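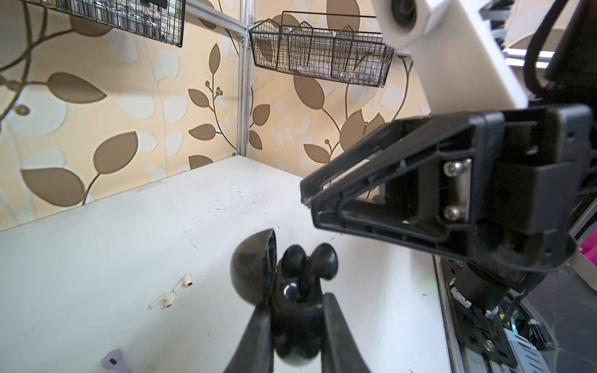 Ground rules for a two-arm cell

Lovov wrote its bench standard after 270 logged stops on the Flomby line. "Most were housekeeping," its cell lead says. "The arm did what it was told – the table was wrong."

The standard has six clauses. Clause 2 covers hand tools. 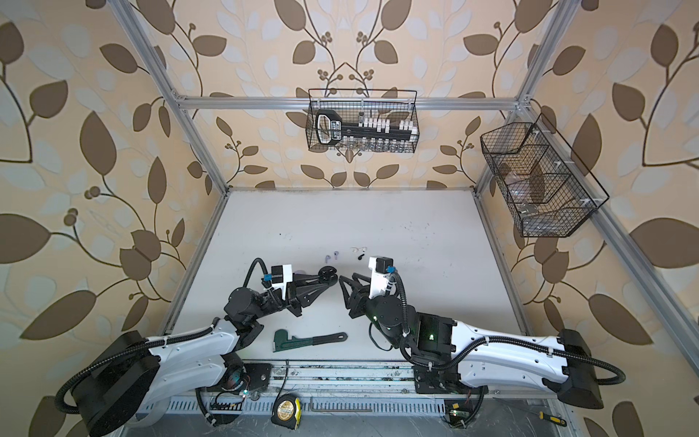 2 min read

"A wrench inside the reach envelope is a finding," the lead says. "So is a screwdriver on the floor in front of the rail."

Gripper fasteners are checked every 2,000 cycles. Skitwood, the sister site, asked for a longer interval and was refused after a plate loosened at 1,646. Clause 5, on cable slack at the wrist, goes to Esquivel for review in December.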